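Two Halls of Augers and One Good Sandwich: Notes from the Meinecke Grain Storage Fair

I went to the Meinecke fair in June to look at temperature cables and came home with opinions about parking. The field they use as a lot slopes toward the road, and the exhibitors get the flat end. By 10 in the morning the rest of us were walking uphill past a row of display bins, each with a sales rep standing in its shade.

The fair takes up two halls and a yard. Hall one is storage and monitoring. Hall two is anything that moves grain from one place to another, and you can hear it from hall one.

I started with Zosto, because their booth was nearest the door and had chairs. They sell a monitoring system for bins from small farm size on up, and the pitch is that you can check your corn from bed. Farzana Tarar ran the demo. She was patient with a man ahead of me who wanted to know what happens when the internet goes out. (The readings get stored at the bin and sent later. He asked it three different ways and got the same answer each time, which I counted in Zosto's favor.) The screens are easy to read. The price sheet took more study. Cables are listed per foot, the controller is listed per bin, and the subscription is listed on the back.

Grindeck was across the aisle with a hazard monitor for bucket elevators. Bearing temperature, belt alignment, the usual. Their new unit handles 50 sensors, up from a smaller number that the rep seemed to feel it was rude to bring up. I liked the wiring diagram, a single page with type large enough for a person my age. I would buy a thing on the strength of that diagram, and I have bought worse things on the strength of a hat. 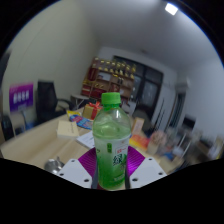
The 1:00 talk on bin entry was the reason I'd have told my boss I was there, if he'd asked. Annelore Baumgart spent most of her career inspecting country elevators, and she does not use slides. She went through lockout, the attendant at the hatch, the harness, and the air test, in that order, then asked how many people in the room had an entry permit form at their site. Plenty of hands. Then she asked how many had filled one out since harvest. The hands came down at different speeds -- mine somewhere in the middle.

Her other point was about crusted grain. If it's bridged, you stay out and work it from outside, and you find out why it went out of condition before you put more on top of it. She said this twice, the second time looking at the back row.

Hall two I did fast. Wuken had a sweep auger running in a cutaway bin with real soybeans, and it drew the biggest crowd of the day. Tiburcio Cisneros, who manages an elevator a county over from ours, timed it on his watch and wouldn't tell me what he got. I picked up the brochure. It says "whisper-quiet" on the cover. The Wuken people were handing out earplugs.

The yard tour left at 3:00 and was capped at 8 people. Teresa Górecki took us through the dryer and up to the first platform on the leg, and she answered questions about fuel use without once looking at a brochure. Anyone who wanted to go higher needed a harness and a signature. I had brought neither the shoes nor the ambition.

Lunch was a pork sandwich from the stand by the east gate. Get there before noon. Lenuța Hodoroagă, who was working the registration desk, told me this at check-in and I ignored her until 11:45, which left me just enough time to find out she was right.

Admission was $10 at the gate, and they'll stamp your hand if you want to go back out to the car. I have a quote coming from Zosto and another from Grindeck. Wuken has already called.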